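Sim start pose rules - how strict are you?

kikum_lil
So I'm writing up the house rules for our grasp sims (Lilian Shirima here, I run the Skondero test bench) and I'm stuck on rule 6. Right now it says every run has to start with the fingers open and clear of the object, or it gets tossed. I threw out 21 of 122 runs on Saturday and people are grumpy!

jurkelfan
Too strict imo. If the pad is grazing the part at step zero, log it and keep the run. Real cells don't start clean either.

chiu_bench
Disagree with jurkelfan. Contact at step zero means the solver is already pushing before your policy does anything. We toss those too. I'd also ban swapping backdrops halfway through a batch, we lost most of May to that one.

jurkelfan
Eh, I vary backdrops on purpose. Otherwise you're just training on one wall color.

chiu_bench
Vary them all you want, just write down which run got which.

kikum_lil
OK that I can live with - random backdrops are fine as long as the seed is in the log. I'm keeping the clear start, though. Jurkel, you can have a separate folder for contact starts, but they don't go in the pass rate. My own starts are pretty plain anyway, fingers level and wide apart with the red piece between them, not touching either one.
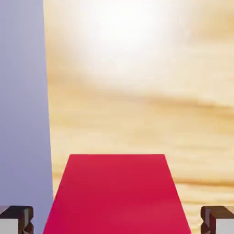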